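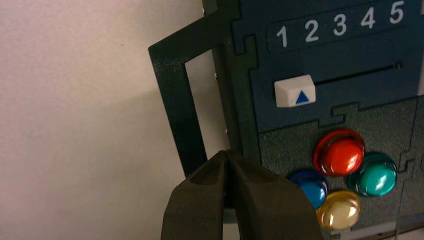 Kurkach 조작 보드를 들인 것은 순전히 손이 심심해서였다. 회의 중에 볼펜을 분해하는 버릇이 있는데, 지난 분기에 스프링을 두 번 잃어버리고 나니 어른답게 돈으로 해결하고 싶어졌다. 패널을 퍼즐처럼 끼워 맞추고 거기 달린 버튼과 스위치를 하염없이 만지는 물건이다. 제일 먼저 손이 간 곳은 슬라이더였다. 남색 패널에 1부터 5까지 적힌 띠가 있고, 그 아래 홈을 따라 흰 손잡이가 움직인다. 손잡이에는 파란 삼각형이 위를 향해 찍혀 있어서 지금 몇에 와 있는지 헷갈릴 일이 없다. 5가 무엇의 5인지는 설명서에도 없다. 나는 퇴근 욕구로 정했다.

조립
부품을 다 맞추는 데 저녁 시간을 통째로 썼다. 설명서는 18쪽인데 그중 절반이 안전 수칙이고, 나머지 절반은 그림이 작다. 이음매의 요철은 꽤 빡빡하다. 처음에는 불량인 줄 알고 판매처인 Clustaro에 문의를 넣었더니 "조금 더 세게 누르세요"라는 답이 왔다. 조금 더 세게 눌렀더니 들어갔다. 할 말이 없었다. 한번 끼우고 나면 들고 옮겨도 덜그럭거리지 않으니 그 점은 칭찬한다. 다만 배치를 바꾸겠다고 다시 빼려면 손톱 하나는 각오해야 한다. 나사는 머리가 아주 작으니 정밀 드라이버를 미리 찾아 두는 편이 좋다.

버튼과 스위치
둥근 버튼은 오락실에서 두드리던 바로 그 모양이다. 누르는 맛은 깊고 소리는 더 깊다. 재택근무 중 마이크를 켠 채로 눌렀다가 팀장에게 집에서 무슨 공사를 하느냐는 질문을 받았다. 금속 토글은 반대로 짧고 깔끔하게 넘어간다. 하루에 한 개만 만져야 한다면 나는 토글을 고르겠다. 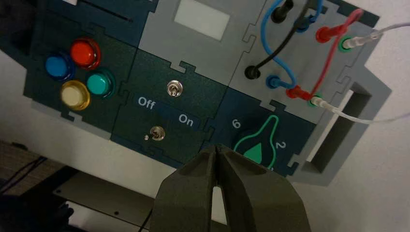 빨강·파랑·청록·노랑 버튼과 Off/On 토글 패널. 그 옆으로 검은 패치 케이블이 보인다.

색 조합에는 불만이 없다. 짙은 녹색과 남색에 밝은 회색을 섞어 놓아 장난감치고는 점잖은 편이고, 흰 벽 앞에 세워 두면 뭔가 중요한 일을 하는 장비처럼 보인다. 집에 온 사람마다 이게 뭐냐고 물어보는데, 대답을 들은 표정은 대체로 비슷하다.

불만은 케이블 쪽에 있다. 플러그를 꽂고 빼는 느낌은 좋은데, 늘어진 선이 옆에 있는 것을 만질 때마다 손등에 걸린다. 조금만 짧았으면 좋겠다. 노란 버튼도 가운데가 거의 크림색이라 설명서에 적힌 "선명한 노랑"과는 거리가 있다. 까다로운 사람이라면 신경이 쓰일 것이다. 나는 까다로운 사람이다.

가격
배송비 빼고 242유로. 같은 돈이면 볼펜 스프링을 평생 쓰고도 남는다. 전에 쓰던 Vlad의 소형판은 훨씬 쌌지만 스위치가 석 달 만에 헐거워졌으니 직접 비교하기는 미안하다. Kurkach는 5월까지 버티면 본전이라고 생각하기로 했다.

누구에게 권하나: 기계식 키보드를 이미 세 대쯤 가진 사람. 조용한 사무실에서 쓸 생각이라면 버튼 패널은 빼고 토글만 끼우시길.

별점은 다섯 개 만점에 네 개. 하나는 손톱값이다.

최종 수정: 2023년 1월 26일

관련 글
- Drodar 탁상 스탠드, 밝기는 좋은데 목이 뻣뻣하다
- Vlad 소형 스위치 보드 석 달 사용기
- 책상 위 잡동사니, 200유로 이하로만 고르기
- 정밀 드라이버 세트를 또 산 이유

문의: 사이트 하단 양식 이용 | 무단 전재 금지 | 맨 위로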